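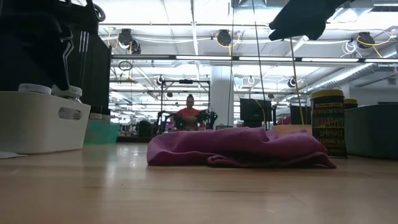

Figure 1. The sorting table with the purple towel, the seasoning and the storage containers.

A Place for Everything: Sorting a Shared Kitchen Shelf
Student project report, Selmont home organization elective
Hendrik Verbeke and Ruth Valderrama

Why we picked this

Our kitchen shelf at Grajales House is shared by 21 students, and before this project you could lose a jar of cinnamon on it for a whole semester (we did!). We wanted to know if plain containers and a few agreed spots would make it quicker to find things and put them back.

What we did

Everything came off the shelf and onto the big wooden table, where there is enough room to spread out and argue. We tried two ways of sorting. The first was by owner, with a container for each room. The second was by use, so seasonings sat together and cleaning cloths had their own spot.

Containers were whatever the house already had. The white basket with the oval handle hole quickly became our favorite for bottles and jars, because the lids stay in view over the rim and you can pull the whole thing toward you with one hand. The gray-blue bin is better for things nobody needs every day. Tall canisters like the Trader Joe's seasoning were easy to spot by their yellow lids, which gave us the idea of leaving lids unlabeled and putting our tape on the front of the basket.

Towels were the hard part. Folded, they take up hardly any space, but people drop them in a heap and the heap spreads over everything else. Ruth tried rolling them and standing the rolls upright, and we both loved how that looked.

What we found

Sorting by use won easily. In our timed searches, people took more than 5 minutes to find a full set of ingredients with the owner system, and 2 minutes with the other. The rolled towels lasted two days.

Next steps

In June we want to try the same setup in the Ikdale kitchen, which has deeper shelves and no table at all. We would also like to test hooks for the towels.

Grajales House Student Projects | Contact: house office, Selmont | Back to top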